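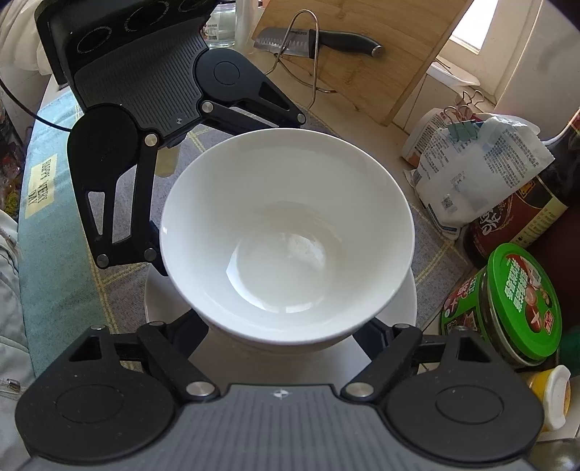
January, second week, late afternoon

Back on the tableware after the break, and it's nice to be handling dishes again instead of filling in order forms. I wanted to settle the bowl and plate pairing for the Pilgate set before we glaze any more, so today was mostly stacking, lifting, unstacking and writing things down with cold fingers (the radiator by the wedging bench is sulking again).

I've been working with the plain white bowl on the plate with the wider rim. I do like how much rim you still get around the foot. With the smaller Sarka plate the bowl swallows everything and there's nowhere to rest a spoon, and I kept picking up the bowl when I meant to pick up both. The deep shape is staying. I know we talked about making it shallower to save on kiln height, but soup goes cold so quickly in a shallow bowl, and my lunch has now confirmed this on 2 separate occasions.

Glaze: the glossy white is still my favorite for the inside. It throws the light back up from the bottom of the bowl, very cheerful on a gray day, though it does make pinholes hard to find. Tilt it toward the window and go slowly. The Jetis white is softer and hides more, so I'd like to try it on the outside only and keep the shiny one where the food goes. Test tiles 26 and 43 are the ones to compare, top shelf, left of the door. Please put them back in order, I spent half the morning hunting for 43.

The blue-gray plaid cloth with the thin yellow lines has been a good one to set the dishes on. White on the bare bench looked like nothing at all, and on the plaid you can judge the edge of the rim properly. It could use an iron. The little HAPPY VERY DAY card is on the cloth too, and I've grown fond of it, so please don't toss it when you clear up.

Still to do: rub down the foot rings, ask Pešek if the next clay delivery can come before noon, and try the stack with a saucer in between. I have doubts about the saucer.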